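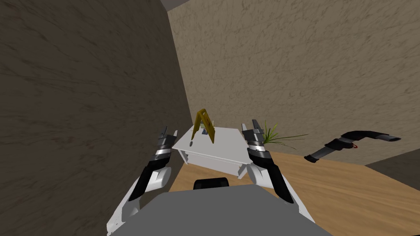

Our two-arm robot at the white table in the simulator, grippers open.

About the Workshop

Kiltden is a shared workshop with 31 members. Most of us have day jobs that have nothing to do with robots. We rent the back half of a former print shop on Inberg Street, with two long benches, a drill press, a lathe and a storage cage for parts.

The main project is Dultier, a two-arm robot meant for light work on a tabletop. It began as one arm clamped to a member's kitchen counter. The second arm came a year later, and by then the kitchen was too small. The torso and the wiring are being built at the shop.

New motions are tried in simulation first. The simulated room has textured walls, a wood floor and a small table, and we put different objects in it, such as the yellow A-frame on the tabletop. A motion has to run 1000 times in software without a fault before we load it on the hardware. This is slow, and we have kept the rule anyway.

The control code is called Murín. It was rewritten in July and the older version is no longer supported. If you have a copy from before then, please replace it. The build log is kept in a binder by the door and can be read by anyone who comes in.

Joining

Members pay monthly and get a key, a shelf and use of all tools after a safety session. You do not need to know how to program. We are short of people who can sew cable sleeves and people who can read a motor data sheet.

The shop is open to visitors on Thursdays after 5. Ring the bell at the side entrance, and the door code for members is changed every quarter. Mail goes to Box 3218.

Page last updated August 13, 2020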